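Florkier Household Textile Care Notes

A plain-text collection of washing, drying and storage notes for everyday household cloths: towels, washcloths, fleece throws, bath mats, napkins and tea towels. The notes were written for people who look after shared laundry rooms and for anyone who wants to search or sort care advice on their own computer.

What is in the collection

There are 3,000 short notes. Each note covers one item and one problem, such as a hand towel that has gone stiff or a throw that sheds lint on everything else in the drum. Notes run from a single sentence to a long paragraph. Most were typed up from paper cards kept at the Szűcs laundry, and the rest came from the Prodell help pages before those were taken down.

Files

notes.csv – the notes themselves, one per row
terms.csv – fabric and stain words, with the spellings we settled on
removed.csv – row numbers of notes taken out, with a reason code
pictures/ – cloths as they came to hand, not matched to single notes

Columns in notes.csv

id: a number, never reused
item: towel, washcloth, throw, mat, napkin or other
fabric: as the card gave it, often blank
problem: free text
advice: free text
source: S for Szűcs, P for Prodell

The fabric column is the weakest part. The cards use "terry" for almost anything with a raised surface, and fleece and terry are mixed up in many rows. We left these as written. If you need clean fabric labels, go by the item column first and check the advice text by hand.
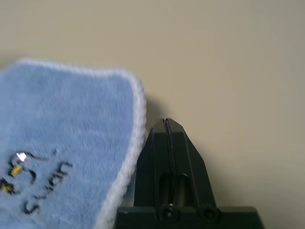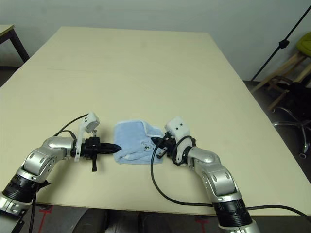
Light blue cloth, seen in both pictures.

Temperatures

All wash temperatures are in Fahrenheit. Where a card only said "warm" or "hot" we kept the word and did not turn it into a number. Do not fill these in from a table, as the two sources did not mean the same thing by "warm". Szűcs cards never go above the hot setting on a home machine.

Known problems

The Prodell notes repeat themselves. We dropped exact copies but kept near copies, so expect 80 rows that say almost the same thing about fabric softener and towels. Advice on vinegar conflicts between the sources, and both versions are in. Notes on wool were taken out in version 2 and will not come back. They were too short to be safe to follow.

Commas inside the advice text are quoted. Older spreadsheet programs may still break the rows, and opening the file as UTF-8 fixes the accented letters in the source names.

Versions

Version 5 is current. It corrects the item column for bath mats and adds the terms file. The row numbers match version 2 onward.

Use

Free to copy and change, with a mention of the Florkier notes. Corrections go through the Nornasico tracker – please give the row id and the version you have.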